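Workshop notes: the two-arm unit

Quick one this month, I'm writing it between jobs and the kettle's already boiled twice. Most of March went on the two-arm unit at Feltinley, so that's what you're getting.

For anyone who missed the last issue: left wrist was drifting. Fine first thing, then by late morning it would be sitting a touch low and the right hand would have to fight it. You could hear it before you could see it. Giorgia Amato put it down to the encoder, I put it down to the cable. We were both a bit right, annoyingly.

What was done, in order, for the logbook people:

Left arm off at the shoulder. Every joint cap opened, cleaned, closed again with fresh thread lock. Two screws in the lower cap had been overtightened at some point (no names) and the heads were chewed, so those got replaced.

Encoder reseated. Ribbon had worked half out of its clip.

Cables rerouted on both arms. The old run was tied tight along the forearm and pulled every time the elbow opened past a right angle. Now there's slack at the elbow, a proper loop. Looks untidy, works better. Please do not tidy it!! Gorazd came in one evening and very kindly zip-tied the lot and we lost a morning finding out why the elbow had gone stiff.

Finger tendons on both hands checked and retensioned. Right thumb was slack.

Then calibration, which took longer than all the rest. The Skinow routine wants 68 poses per arm and if one fails you start that arm again from the top. We got to pose 60-something on the left three times. On the fourth go somebody leant on the bench. I won't say more.

Once both arms were through we went on to two-handed holds. Foam block first, then a cardboard tube, then fruit. Fruit is good for this, it's heavy at one end, the skin's uneven, and you find out quickly if one hand is squeezing more than the other. Melons roll. Pineapples are best, the hands get something to bite on, though you do need to tell the grip planner to stay below the leaves or it goes for the crown every time.
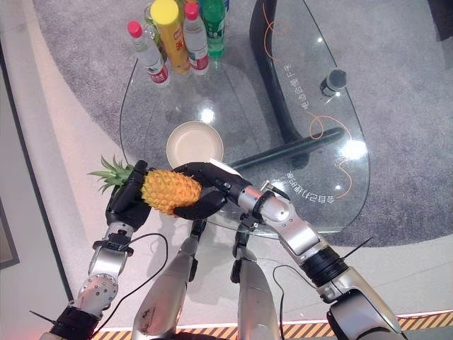
Two-handed hold over the glass table, one hand below the crown and the other at the base.

Grip settings for now: left hand at 80 per cent of the default, right hand left alone. Yes, it's lopsided. The left has newer finger pads and grabs harder for the same number. When the second set of pads arrives from Vilela we'll do the right hand and put both back to the same value. Untill then don't "fix" it, and if you reload the defaults for any reason, go back in and change the left one by hand. It doesn't save across a reload. I've asked Fenollow about that and had a ticket number back, nothing else.

A word on glass. The depth sensing is not keen on it, reflections mostly, and it'll sometimes report a surface lower than the real one. So the table height is typed in as a fixed value and the hands aren't allowed within 10 mm of it. If you move to a different table, measure it and change the number. Measure it, please, don't guess from the last one.

Routine from here on:

Before each session, arms powered and held at rest for a few minutes, listen for the wrist.
Screws on the joint caps, finger-check weekly, torque check monthly.
Wipe the hands down after any fruit. Juice gets in behind the fingertips and goes like glue.
Full recalibration every 160 running hours or after any knock, whichever's sooner. Write the hours down. The sheet is on the cabinet door and it has a pen on a string, so.

Still outstanding: right elbow has a faint click on the way down, only under load. Could be the bearing, could be nothing. Giorgia is going to open it up when the spare gets here. Also need someone to look at the legs at some stage, we've not touched them while the arm work was going on and the left one is scuffed.

Gorazd Tomić has the spare key to the parts cabinet while I'm away. If you take the last of anything tell him, or put it on the sheet under the hours. Small thread lock is nearly gone, I've ordred more.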